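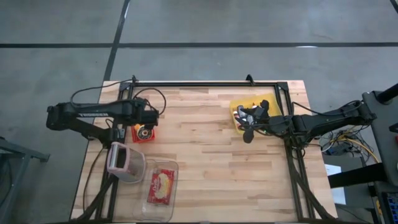 Trinidad Riquelme
Contributing writer, Home and Workshop
16/02/2024

Varnivix Bench Oil, one litre tin

I have used Varnivix on my kitchen benchtop since September and I want to write down what I think of it, because when I was searching for opinions I found mostly short comments of one line. "Great product" does not help a person who has a tin open and a wet rag in the hand.

First, my situation. We rent out the front of the house and live in the back, where the kitchen is small and the bench is made of narrow strips of timber glued together, what people here call butcher-block. It was finished by the previous owner with something shiny, which was peeling near the sink. I sanded all of it back to bare wood. This took me a full weekend and it is the worst part of the work, so please do not blame the oil for it.

The tin is easy to open with a flat screwdriver, but the lid does not close well the second time. I lost a little of the oil this way, when a skin formed on top. Now I pour what is left into a clean glass jar, filled nearly to the top, and I had no more skin. Budeck, who sell the same kind of oil, put a screw cap on theirs, and I wish Varnivix would copy them.

Putting it on is simple. You spread a thin coat with a cotton cloth, wait 20 minutes and wipe off everything the wood did not drink. Here I made my mistake. On the first coat I thought more oil must be better protection, and I left it too thick beside the stove. It stayed sticky for days and I had to rub it away with a white scouring pad and more oil. The instructions say this clearly, but in very small letters on the back of the tin.

My advice is to do two thin coats, with one night between them, and then a third only on the ends of the boards and around the sink. The end grain takes much more than the top.

The colour surprised me. On the pale strips it gave a warm honey tone, and the pinker ones became quite a lot darker. I like it, but my sister-in-law Renata Echeverría does not, she says the bench looks now like a striped shirt. If you want to keep your timber light, try it underneath first, in a place where you can look at it in daylight.

For smell, I would say it is acceptable. There is some citrus in it, and it was gone from the room by the third day with the windows open. And please be careful with the used rags! Lay them flat outside to dry, one by one, and do not leave them in a ball in the bin. Oil rags can heat up by themselves and catch fire.

After these months of daily cooking, water still makes drops on most of the surface. Red wine wiped in the same evening left no mark. Turmeric did leave one, a yellow shadow next to the toaster, and it faded slowly but I can still find it. Hot pots I do not put on the wood, so about this I cannot tell you.

The area in front of the sink is already a little dry and grey. I will sand it by hand and give it one more coat before winter – it is a job of one evening, and you can repair only the part that needs it. With the old shiny finish this was impossible.

I bought mine at Grondia for $19 more than the oil I used on my desk, and I did feel this difference. For a small shelf I would not pay it. For a bench where you make food every day, I would buy it again, lid and all.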